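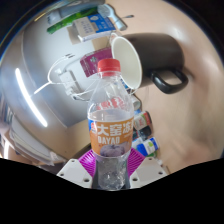 Progress note — Shared Desks and Kitchens strand, Jadulgate house
To: Nipon Onsri, Rungrueang small grants
From: Gayan Matubbar
April 1, 2026

Nipon, sorry this is short, deadline crept up. Second note under the current grant, covers everything since December. Budget sheet goes to you separately.

**Where we are**

- 4 of the 6 desks at Jadulgate sorted and handed back to residents. Two left.
- Gromthorpe not started. Keys came late, then the heating was off. Plan unchanged.
- Spend so far inside the 4000. Biggest item is the shelf boxes from Fadis, second is printing the label sheets.

**Alcove desk, upstairs**

Hardest one so far so most of this note is on it. It does the job of a desk, a medicine shelf and a drinks station, all on one top. Bottles and jars have spread along it and the writing space has shrunk to the middle. Resident wants to sit and do paperwork there, wants the mug within reach, doesn't want everything boxed away out of sight. Fair enough.

Went through it with her item by item. Slow. Rule we agreed — if it gets used every day it stays on the desk, if not it goes up on the shelf unit or out. 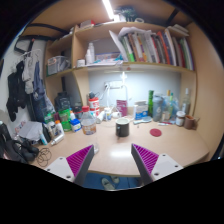 *Alcove desk: black mug and red coaster, with bottles, jars and tubes to the left.*

Sticking points:

- Tubes and small bottles. No home at all, they drift. A shallow tray would fix most of it. Not bought yet, want to measure first.
- Drinks bottles, jars and the canister. Some belong in the kitchen and she agrees, but the kitchen cupboard is shared and she has had things go missing. So they come back upstairs. This is a lock problem more than a tidying problem, see asks below.
- Cable. Loose on the desktop, needs a hook or a clip. Cheap.
- Bag and cloth at the left end. She wants both kept where she can get at them. Suggested a hook, she is thinking about it.

The back row is the other half of the job. It runs most of the width of the desk, and anything standing there needs a reach over whatever is in front. The tall bottles get knocked

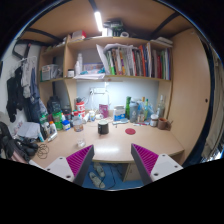

when she goes for the smaller things, so the plan is tall stuff to the right corner, short stuff left and forward, and a gap kept clear under the outlet so the cords can be got at. The shelf unit above can take the boxes. I'd like to try that layout before spending anymore on storage for this desk.

**What worked on the other desks**

Residents choosing the order themselves. On the first desk I set the order and it was back to how it was within days. Since then they decide, I carry and wipe down. Takes longer. Label sheets less popular than I hoped — two residents said it felt like an office. Will keep them optional and print fewer.

**What didn't**

Deep shelf boxes. Things go in and don't come out. Swapping to the shallow size for the remaining desks, Fadis will exchange the unopend ones at no charge.

**Next**

1. Finish the alcove desk, tray and cable clip.
2. Last desk at Jadulgate, ground floor.
3. First visit to Gromthorpe, kitchen before desks.

**Asks**

Need a yes or no on moving part of the printing money to cupboard locks for the shared kitchen. Small amount but it's a different budget line so I'd rather have it in writing. Without locks the food and drink will keep going back upstairs.

Also — is the final report still the old template? The one I have asks for attendance numbers and we don't run sessions.

Gayan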